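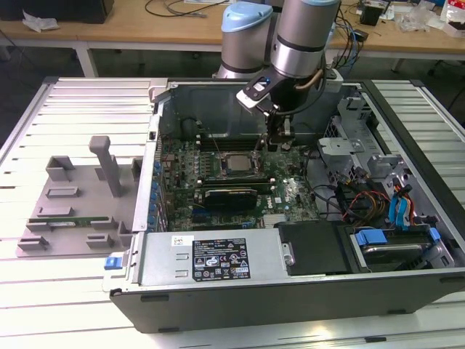

Gripper over the memory slots, RAM module waiting in the tray on the left.

Pralen: small steps for fiddly computer parts

Hello! Pralen is the bit of software I use to get a robot arm to put memory modules and processors into desktop computers. It takes camera pictures in, works out where the slot or socket is, plans a short move and then runs a slow, careful controller for the last stretch. I wrote it for my own bench first and tidied it up later, so some corners are still rough (the config folder especially, sorry).

You'll want it if you already have an arm that accepts velocity commands and a wrist camera that gives you a steady stream. You won't get much out of it if you're after big sweeping pick-and-place moves, as there are far better tools for those.

What's in the repo

pralen/see: finds the board, the socket and the slots in each picture
pralen/plan: picks approach poses and keeps the wrist clear of the case walls
pralen/touch: the contact controller, which is where most of my evenings went
pralen/replay: plays a recorded run back, with all the timings
tools/: calibration, log trimming, and a little viewer I'm rather fond of

Getting started

Clone it from our Gitstead page, make a fresh Python environment and run setup.sh. It pulls in Zisley, which is the logging library, and builds the planner. The build takes a while on an old laptop, so go and put the kettle on. When it's done, run tools/check_cameras and make sure both views come up before you let anything move!

Calibrate the wrist camera every time you unbolt it. I skipped this once in September and spent a whole afternoon hunting for a bug in the planner that didn't exist.
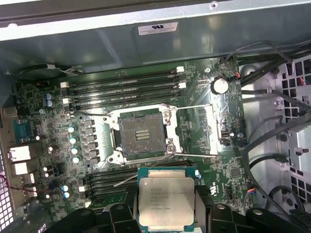 Wrist view on the way to the socket, with a Xeon E5 between the fingers.

How the seeing part works

The fixed camera gives a rough pose for the case, good enough to get the wrist roughly over the board. From there the wrist camera takes over. I look for the outline of the metal frame round the socket first, because it's a nice strong shape, and only then for the socket inside it. Shiny metal is a pain. The lid of a processor throws light straight back at the lens, so the detector is trained to cope with washed-out patches, and it reports a confidence that the planner really does read. If confidence drops below the value in see.yaml, the arm stops and waits for you to press a key.

The detector was fine-tuned on 500 labelled wrist pictures, with 86 held back for testing. It's a small set, I know. I'd love more boards in it, so if you have an odd one lying about, please send pictures! 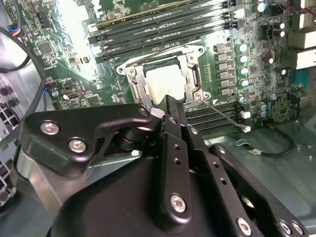

4 min read

The contact controller

Once the part is close, vision hands over to pralen/touch. The controller runs at 100 Hz and does a gentle spiral search while pushing down very lightly. When the force drops off it assumes the part has found its seat, stops searching and opens the fingers. Memory modules need a different routine with a firm push at each end, so there's a separate one for those called press_ends. Please don't use press_ends on a processor. The config loader will complain if you try, but it can be talked into it with the force flag.

All the limits live in touch.yaml. Start with mine, which are on the timid side, and only raise them one at a time.

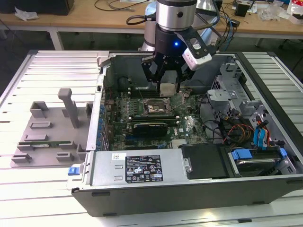
Planning inside a case is mostly about the wrist. The fingers are thin and fit nearly anywhere, but everything bolted above them needs room too, and early versions of my planner treated the whole hand as one neat cylinder. On this setup there's a white sensor module sticking out to the right of the gripper on its bracket, so the collision model has its own box for it, and the drive cage on that side of the case gets a keep-out zone. If your sensor sits somewhere else, edit hand.yaml before you do anything else. The planner tries 32 approach angles and scores each one on clearance and on how much of the socket the wrist camera can still see.

Known problems

The viewer leaks memory if you leave it open overnight.
Loose cables aren't in the collision model at all. Tuck them away by hand.
Replay drifts out of step with the fixed camera on long runs. I've got a half-finished fix on the karabulut branch, named after the Karabulut timing module it borrows from, and you're welcome to try it.

Licence and getting in touch

MIT for the code, CC BY for the pictures. Open an issue on Gitstead if something breaks, and please attach the Zisley log and your three yaml files (see, touch and hand).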